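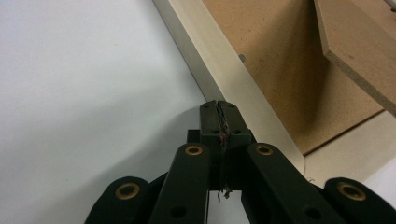
Call for participants: help us find out why our grippers keep failing

We're looking for people with steady hands and a good deal of patience to join a small study this June at the Dernska workshop. You don't need to know anything about robots. If you have ever put a photo into a picture frame and sworn at the little clips on the back, you already have the right background!

Some history. The Drita project teaches robots to do fiddly household jobs by recording people doing them first, with a hand-held gripper in each hand. We had collected 347 recordings of people handling picture frames when Loan Tôn, going through them one evening, noticed that the grip was getting worse from one batch to the next. Backing boards slipped. Then a fingertip pad came away in the middle of a session and the jaw snapped shut on Eduardo's thumb. He was fine (a plaster and a cup of tea), but we stopped all recording that same afternoon and reported it as a safety matter.

We think the facing edges of the pads wear down, people squeeze harder to make up for it, and the harder squeezing wears them faster still. That's a theory. What we need now is to watch a lot of different hands at work, with pads at different stages of wear, and see where things start to go wrong. 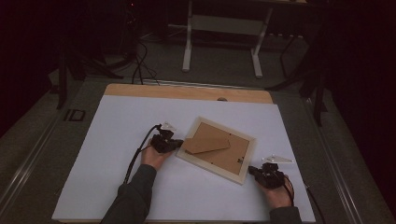

You would be working at a table with a gripper in each hand, turning frames over, opening and closing the stand, lifting the backing board and putting it back. Each session lasts 2 hours with a proper break, and we'd like everyone to come to 3 sessions. Every pad is checked before you start and again at the break, the closing force is now limited, and you can stop whenever you like and still be paid for the session.

We'd love to hear from you if you:
are 18 or over
can stand at a table for half an hour at a time
have no current injury to your hands or wrists
are happy to tell us when something feels wrong, even if it's only a hunch

Left-handed people are very welcome -- we've had far too few so far. So are people with small hands, who tell us the handles are a stretch. They're probably right, and we want to know by how much.

Your hands and the table will be recorded. We don't use your name with the recordings, and Sylvie Lavoie can send you the full information sheet before you decide anything.

Travel within Zostavgate is paid back on the day, and lunch is on us. The findings, good or bad, will be shared with everyone who took part.

To sign up, write to Brittany Lachance at the Dernska front desk with "pad study" as the subject, and say whether mornings or afternoons suit you better. Sessions start at 9.30 and 1.30.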